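About Wernow Kitchen School

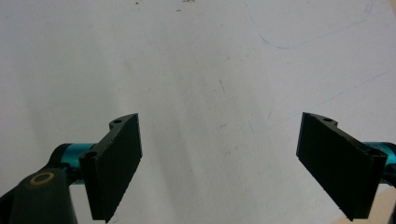

A white surface at Wernow.

42 shares | 3 comments

Wernow is a cooking school for people who have been told they can't cook, usually by someone they live with. We teach evening and weekend classes to adults, and to children on Saturdays' quieter cousin, the school holiday. We don't award stars, aprons or titles. You get a folder, a tea towel and whatever you made, and what you do with the third one on the bus home is your own affair.

The school was started by Xinyi Peng, who had spent a long time cooking in hotels and wanted to talk to somebody other than a dishwasher. The first class was held in March in the back of a former shoe store on Kusholm Street. It had 2 students, one of whom had come about the shoes. She stayed for the dumplings and later signed up for the full beginner course, so we count her.

Eetu Tikkanen joined the following year to teach bread. He is a patient man with strong feelings about salt, and he has asked us to mention that his class starts on time. Dough keeps its own schedule and so does Eetu. If you come in late you will be handed a broom, and you will find you've picked it up before you thought to object.

What we teach

The beginner course is called Riis. It runs for eight evenings and covers the things most cookbooks assume your grandmother showed you: how to hold a knife, how to tell when oil is ready, how to cook a pot of rice without lifting the lid to check on it every ninety seconds. There is an evening on eggs. There was going to be a second evening on eggs, but people asked us to move on.

After Riis comes Narkach, which is the same idea with more pans going at once. You will learn to get three dishes to the table hot and in the same half hour. Students tell us this is the hard part, and they are right. Xinyi teaches most of it and has a loud kitchen timer that she will not replace with a nicer one.

Family classes are for a grown-up and a child of seven or over. The child does the cooking. The grown-up is there to reach the high shelf and to say "lovely" at intervals. We've had parents try to take over the whisk, and we have a look we give them.

We also do one-off evenings on soup, pickles, packed lunches and cooking for one. The last of these sells out every time, and nobody in the room talks until the onions are done, and then you can't get them to leave.

A few numbers, as people seem to like them

At last count 2626 people had finished a course with us. A further 98 had started one and wandered off, and they are welcome back whenever they like (we kept the folders). Our recipe for plain tomato sauce has been photocopied so often that the line about garlic can't be read anymore, and garlic use among former students varies widely as a result.

We once set out to test 2000 weeknight recipes for a book. The book isn't finished. Eetu says it is a matter of editing. Xinyi says it is a matter of Eetu.

How the classes work

Groups are small enough that you can't hide at the back. Everyone cooks, everyone washes up, and everyone eats together at the end, including the evening when the fish didn't go well. We buy most of our vegetables from the market two streets over, so the menu moves a little with what turned up that morning. If you have an allergy, tell us when you book and then tell us again when you arrive. We won't be annoyed. If you simply don't care for celery, that's between you and the celery.

You don't need to bring anything. People do bring their own knives sometimes, often wedding presents, often never sharpened. We'll sharpen one knife per student for free and give you a short talk along with it. The talk isn't optional.

Gift vouchers are good for a year. Please think carefully about how a voucher for cooking lessons will be received before you wrap one for your spouse. We have seen this go both ways, and we can't give refunds on the second way.

Finding us

We're still on Kusholm Street, still in the old shoe store, though we've taken over the upstairs as well. The bell sticks, so knock. If you smell burning, it's probably the Riis group on their fourth evening, which is toast and other grilled things, and you can come on in.

Page updated July 9, 2018

Comments (3)

marge_w
Did Riis in the spring and my rice is fine now, thank you. My husband still lifts the lid. Is there a class for that?

Dell
Can confirm about the broom.

PattyCake61
Would love the soup night but it's always full by the time I see the email!! Any chance of a second one in the fall? Also does anyone know how much garlic goes in the sauce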